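Journal > Everyday > Sleep

I stopped drinking coffee after lunch in February. Before that I was having four cups a day, the last one at 3 in the afternoon, and lying awake most nights listening to the refrigerator. My sister kept telling me to cut back, and I kept telling her I'd had coffee at dinner my whole life.

The first week was bad. I had a headache behind my left eye and went to bed at nine like a child. I got short with a clerk at the Mancuso Street post office over a roll of stamps, and I went back the next day to say sorry.

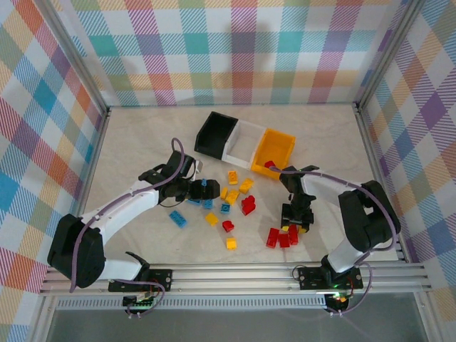
By the second week the headache was gone and I was down to two cups, both before ten. I drink them slower now. In the afternoon I have mint tea, or hot water with lemon if I've run out of mint. I tried a roasted barley drink and gave the rest of the jar to my neighbor, who likes it.

I also walk for 90 minutes after work when the weather is decent, out past the Trornlow bridge and back, so it may be the walking as much as the coffee. I haven't tried dropping one to find out. Most nights I sleep until the alarm. I still wake up early when the trash truck comes.

Next month I want to move the phone charger out of the bedroom.

Contact Annunziata Santoro | Back to top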